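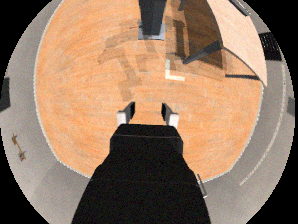

Carola Stöcker

Der Klang der Leertaste

Beim dritten Anschlag muss ich lachen. So ein Geräusch habe ich von einer Tastatur noch nie gehört: tief, kurz, satt, ein bisschen wie ein Kieselstein, der in einen vollen Sandeimer fällt. Ich drücke noch mal. Und noch mal. Eusebio Huanca lässt mich machen, er kennt das. Die meisten Leute, die zum ersten Mal vor einer Ñahui sitzen, schreiben erst einmal gar keinen Text, sie drücken minutenlang auf der Leertaste herum.

Die Ñahui ist eine Tastatur in voller Größe, 104 Tasten, Nummernblock inklusive, und allein damit steht sie quer zur Mode. Wer sich heute eine mechanische Tastatur selbst baut, baut gern klein. Der Nummernblock fliegt zuerst, dann die Funktionsreihe, am Ende liegen die Pfeiltasten auf einer zweiten Ebene und man braucht einen Spickzettel, um eine Klammer zu setzen. Huanca hat früher in der Buchhaltung gearbeitet. Er wollte seinen Ziffernblock behalten und trotzdem auf etwas tippen, das nicht klappert.

Klappern ist überhaupt das Wort, um das sich in dieser Szene alles dreht. Eine Tastatur kann an vielen Stellen Lärm machen, den man nicht bestellt hat. Die Feder im Schalter singt nach. Der Stempel reibt an seiner Führung. Unter den breiten Tasten sitzt ein Drahtbügel, der Stabilisator, und wenn der zu viel Spiel hat, scheppert die Eingabetaste wie eine lose Besteckschublade. Dazu kommt das Gehäuse, das als Resonanzkörper mitspielt, ob man will oder nicht. Wer das einmal heraushört, hört es überall. Im Großraumbüro, in der Bibliothek, im Zug beim Nachbarn.

Ich bin ein Neuling und habe das offen gesagt, als ich anfragte, ob ich beim Bauen zuschauen darf. Die Antwort von Huanca kam noch am selben Abend und bestand aus einem Satz: Zuschauen gehe nicht, nur mitbauen.

Also sitze ich mit einer Pinzette da und nehme Schalter auseinander. Man drückt das Oberteil mit einem kleinen Öffner von der Wanne, dann liegen Stempel, Feder und zwei Gehäusehälften vor einem. Die Schalter stammen von Sesico, einem kleinen Hersteller, der bislang genau zwei Sorten anbietet: eine lineare, die ohne Widerstandspunkt durchläuft, und eine taktile mit einem spürbaren Buckel gleich am Anfang des Wegs. Huanca verbaut die taktile. Ich probiere beide und verstehe zum ersten Mal, warum Menschen darüber in Foren nächtelang streiten. Es ist wirklich ein anderes Schreiben! Auf den linearen rutsche ich, werde schneller und vertippe mich. Auf den taktilen spüre ich jeden Buchstaben kommen und setze die Finger leichter auf.

Dann das Fett. In der Werkstatt heißt es nur Stoserex, nach der Dose, und wird mit einem Pinsel aufgetragen, der so fein ist, dass ich ihn zweimal aus den Augen verliere. Auf die Schienen, auf die Unterseite des Stempels, niemals auf die Beinchen, die den Kontakt auslösen – sonst ist der Buckel weg und der taktile Schalter fühlt sich an wie ein linearer mit schlechtem Gewissen. Mein erster Schalter ertrinkt. Der zweite auch. »Weniger«, sagt Huanca. Beim nächsten sagt er wieder »weniger«, obwohl ich schwören könnte, dass der Pinsel trocken war. Irgendwann stellt sich ein Rhythmus ein: öffnen, vier Striche, Feder rein, zudrücken, am Ohr prüfen. Fast acht Stunden dauert ein kompletter Satz, wenn man ihn ordentlich macht. Ich habe an diesem Tag nicht ordentlich gearbeitet und trotzdem bis zum Abend gebraucht.

Was mich überrascht: Langweilig wird es nicht. Die Hände sind beschäftigt, der Kopf hat frei, man redet. Über Tastaturen natürlich. Huanca erzählt von seinem ersten Versuch, bei dem er die Platine falsch herum verschraubt und sich eine halbe Nacht gewundert hat, warum der Rechner nichts erkennt. Von dem Gehäuse aus Aluminium, das wunderschön war und beim Tippen klang wie ein Glockenspiel. Von Schaumstoff, den er zentimeterweise ausgeschnitten, eingelegt, wieder herausgenommen und verflucht hat. Zu viel davon, und die Tastatur klingt tot. Die heutige Ñahui kommt mit einer einzigen dünnen Lage zwischen Platine und Tastenplatte aus.

Leicht ist sie trotzdem nicht geworden. Die Bodenplatte allein wiegt 1.035 Gramm, und das merkt man, sobald man versucht, das Ding mit einer Hand zur Seite zu schieben. Es bleibt einfach liegen. Für mich, die ich meine alte Tastatur beim schnellen Schreiben regelmäßig über den Tisch treibe, ist das eine kleine Offenbarung. 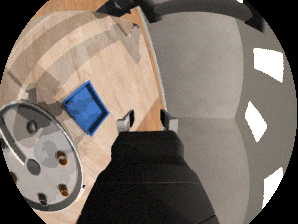 Bremerhaven, im Mai

Flora Cairns hat ein Gehör, um das ich sie beneide. Sie mischt beruflich Ton für Hörspiele und hat die Klangproben für die Ñahui gemacht, in einem Raum, in dem man den eigenen Kragen rascheln hört. Ihre Methode ist entwaffnend schlicht. Immer derselbe Text, immer dieselbe Person an den Tasten, immer derselbe Abstand zum Mikrofon. Danach hört sie sich alles mit geschlossenen Augen an und schreibt auf, was sie stört.

Was sie nicht leiden kann, sind die Klangvideos im Netz. »Da liegt die Tastatur auf einer dicken Matte, das Mikrofon hängt direkt drüber, und hinterher dreht jemand am Bass. Dann kauft man das Ding, stellt es auf den eigenen Schreibtisch und es klingt wie ein Sack Murmeln.« Der Tisch nämlich spielt kräftig mit. Eine dünne Platte auf vier Beinen dröhnt, eine schwere schluckt. Cairns rät deshalb allen, die unzufrieden sind, zuerst zu einem Handtuch: unterlegen, tippen, hören. Wenn das Problem verschwindet, sitzt es in der Tischplatte, und man hat sich den Umbau gespart.

Ich mache den Versuch gleich mit meiner mitgebrachten Bürotastatur, einem flachen Modell, das ich seit dem Studium mit mir herumtrage. Mit Handtuch klingt sie besser. Gut klingt sie immer noch nicht, aber ich fahre mit deutlich weniger Groll nach Hause.

Über die Leertaste haben die beiden, Cairns und Huanca, angeblich wochenlang gestritten. Sie ist die breiteste Taste, also die mit dem größten Hohlraum, und sie wird mit dem Daumen geschlagen, der stärker ist, als er denkt. Huanca wollte sie dämpfen, bis sie klingt wie alle anderen. Cairns war dagegen. Eine Leertaste dürfe man hören, fand sie, sie sei der Taktstrich. Durchgesetzt hat sich am Ende ihre Fassung, und wenn ich an meinen ersten Lachanfall denke, bin ich froh darüber.

Bleibt die Software, und bei der hatte ich ehrlich gesagt Sorge, dass mir das Thema entgleitet. Auf der Ñahui läuft Zenduso, eine freie Firmware, die Daithí Noonan betreut. Mit ihr lässt sich jede Taste neu belegen, und zwar in der Tastatur selbst. Man steckt sie an einen fremden Rechner, und die eigene Belegung ist schon da, ohne dass man dort etwas installieren muss. Noonan ist per Video zugeschaltet und zeigt mir seine Lieblingsfunktion: eine Taste, die beim Antippen etwas anderes tut als beim Halten. Seine Feststelltaste ist angetippt ein Escape und gehalten ein Strg. »Das ist das beste Grundstück auf der ganzen Tastatur, und wir lassen dort eine Taste wohnen, mit der man versehentlich schreit.«

Ich belege meine Feststelltaste noch während des Gesprächs um. Antippen ergibt jetzt einen Gedankenstrich – für meinen Beruf ein Segen. Halten ergibt nichts, mir ist noch nichts eingefallen. Noonan verspricht, dass das kommt, und warnt im selben Atemzug vor der zweiten Woche. In der zweiten Woche, sagt er, belegten alle viel zu viel um und fänden das Fragezeichen nicht mehr.

Bei der deutschen Belegung wird es übrigens noch einmal spannend. Viele Tastenkappensätze werden zuerst für das amerikanische Layout gefertigt, mit der flachen, breiten Eingabetaste. Wer Umlaute will und die hohe, geknickte Eingabetaste gewohnt ist, muss genau hinschauen, ob der Satz die passenden Kappen mitbringt und ob die Platine die zusätzliche Taste links neben dem Y vorsieht. Die Ñahui hält sich an die amerikanische Aufteilung. Umlaute kann sie trotzdem, die Belegung stellt man am Rechner um, nur steht dann auf der Taste eben etwas anderes drauf. Das Kleiner-Zeichen muss auf eine andere Taste umziehen. Blindschreiber stört das wenig. Jhonatan Pacheco, der die Kappen gestaltet, arbeitet an einem Satz ganz ohne Beschriftung, außerdem an einem, bei dem die Zeichen auf der Vorderkante stehen, dem Schreibenden zugewandt. Letzteren durfte ich anfassen. Die Oberfläche ist leicht rau, fast wie Eierschale, und nach einer Stunde wollte ich meine alten, blank gewetzten Kappen nicht mehr berühren.

Und wer jetzt Lust bekommen hat? Mit einem Bausatz muss man nicht anfangen. Huanca empfiehlt eine gebrauchte Tastatur mit steckbaren Schaltern, bei der nichts gelötet wird. Beim Gebrauchtkauf soll man sich zeigen lassen, dass jede Taste auslöst, und nach dem Zustand der Steckfassungen fragen, denn die leiden, wenn jemand die Schalter schief hineingedrückt hat. Ein Beinchen, das sich unter dem Schalter umbiegt, ist der häufigste Grund für eine tote Taste. Schalter raus, Beinchen mit der Pinzette gerade ziehen, gerade wieder einsetzen. Dann die Stabilisatoren fetten, nur die. Das ist eine Arbeit für einen Abend, kostet wenig und bringt klanglich mehr als alles, was danach kommt.

Ich habe genau das inzwischen gemacht. Meine Gebrauchte ist grau und hat einen Kratzer neben der Entfernen-Taste. Die Eingabetaste scheppert nicht mehr. Die rechte Umschalttaste schon noch, ein wenig, und an der sitze ich heute Abend wieder.

Magazin > Hardware > Eingabegeräte > Reportage
Themen: Mechanische Tastaturen, Selbstbau, Schreibtisch & Ton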